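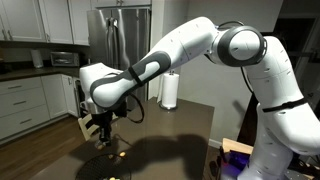 Home | Issues | Authors | Student Track | Contact

3.2 Task Design and Workspace

The student team from the Pundetport robotics course studied how an arm places small household items into a shared container. The work was carried out in a home kitchen, with the island counter as the work surface. The course staff asked for a setting that students could not tune to suit their own code, and a domestic room met that request.

Each student group was given 2 weeks to prepare a control program and was then allowed 10 scored attempts. A limit of 600 seconds applied to each attempt. The items included small yellow foam balls and clear plastic cups, and the container was a round black wire mesh basket. Groups were free to choose the order in which items were handled.

Figure 2. The basket and items as viewed from the wrist camera.

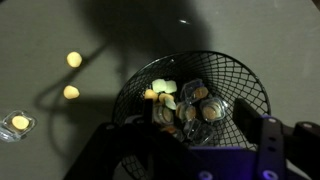 Scores were entered by a second group that had no part in writing the program under test. An item counted as placed when it rested fully inside the rim after the gripper had withdrawn. Balls and cups were scored separately, as the two call for different grip widths. Roughly 1000 placements were logged before the course closed, and the log was passed to the Zendier project for the analysis reported in Section 4.

Related items
Ní Mhurchú Prize for Student Projects: Call for Entries
Brisia Club Competition: Rules for August
Grip Width and Soft Objects: A Classroom Study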